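Tratetti Folding Notes: README

Version of Apr 30, 2025
Maintained by Margus Rebane
12 shares | 3 comments

Tratetti is a table of notes about folding everyday clothes at home. One row is one fold of one garment. The notes were written by two people, Ita Nic Giolla and me, while we were putting clothes in order on beds with a mat on top.

Clothes on the tile mat:

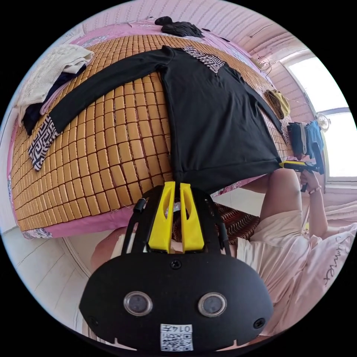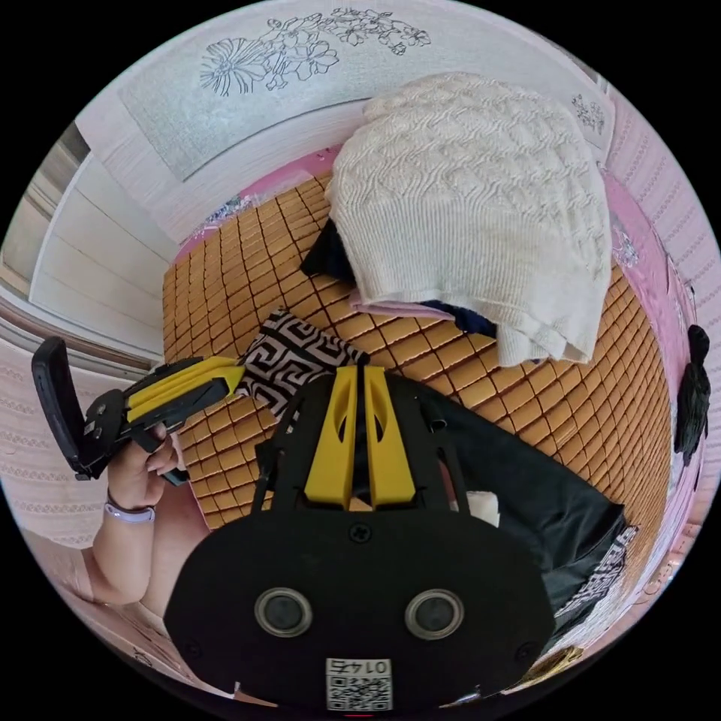

Is a mat with tiles a good surface for folding a knitted garment?
It is acceptable if you lift the garment when you move it. When you pull heavy knitwear across the tiles, the joints between them can hold the loops and the ribbed parts stretch. For a thin shirt the mat is easier than a soft mattress, as the sleeves stay where you put them.

What the table contains

The file folds.csv has 1158 rows. Of these, 1060 are complete. In the others at least one field is empty, mostly the fold size, and I decided to leave them in. The rows come from 50 garments, so the same garment appears many times, folded by both of us and by more than one method.

Fields

garment_id: a short code written on paper and kept with the garment, for example K07.
kind: shirt, knitwear, trousers, light layer or other. Denim is under trousers also when it is a jacket. I know this is not logical, but to change it now would break older files.
sleeve: none, short, long.
surface: bare mattress, sheet, tile mat, table.
start: flat, half flat, heap. "Heap" means that the garment was taken from a pile and nothing was done to it before.
method: see the next part.
fold_size: width and height of the finished fold in centimetres.
after: stack, drawer or shelf.
remark: free text. Ita writes hers in full sentences, mine are shorter.

Methods

Thirds. The garment lies face down. One side goes to the middle with its sleeve, the sleeve is turned back along the side, and the same is done on the other side. Then the bottom goes up to the collar in two steps.

Face-up thirds. The same, but the garment starts with its front to the ceiling. The collar is then inside the fold and the stack looks less nice. It is useful for shirts where the pattern is only at the neck and the cuffs, if you want to check that both cuffs lie straight before you close the fold.

Knit square. Sleeves are crossed over the front, low, without pressing. The lower edge is lifted with two hands to the shoulders. We never roll thick knitwear. After two weeks in the drawer the roll leaves a wave that you can see when you wear it.

Roll. Only for thin cotton things and for travelling.

Long sleeves

Most of the remarks are about long sleeves, so I write a little more here. A wide cuff is thicker than the rest of the sleeve. If both cuffs end in the same place, the fold has a hill in the middle and the next piece slides off. Put one cuff a palm's width higher than the other. Ita marks this in the remark field as "stepped". I started to use the word only from July, so before that month please do not count my rows without "stepped" as rows where the cuffs were together.

Order of work

We usually begin with the trousers, then knitwear, then shirts, and the small pieces are last. The folded clothes stand in a row at the side of the bed until there is no more space on it. Dark clothes are easy to mix up in a heap, especially black with navy. Near a window it is better, but in the evening we made mistakes, and some colour remarks were corrected the next morning.

Measures

fold_size was taken with a soft tape from Skustley, 100 cm long. The zero end has a metal tip which is a little loose. I measured the tip against a ruler and the difference was too small to matter for clothes. Knitwear was measured after it had rested a few minutes, as it opens again when the hand goes away.

Known problems

The two of us do not understand "half flat" in the same way. For Ita a shirt with wrinkles across the body is still flat. For me it is half flat. Please combine the two values if you compare people.

There are few children's clothes and no dresses with a lining.

Two drawers are in the notes, the old one from Dambrauskienė and a deeper one from Patov. They were both written as "drawer". In the old one, folds had to be lower, and this changes the method more than the kind of garment does.

Use

You may use and change the table for any purpose. If you find a wrong row, please send me the garment_id and the row number, and I will correct it in the next version. Photographs of your own folding are also welcome, but please put the code of the method with them.

3 comments | Share this page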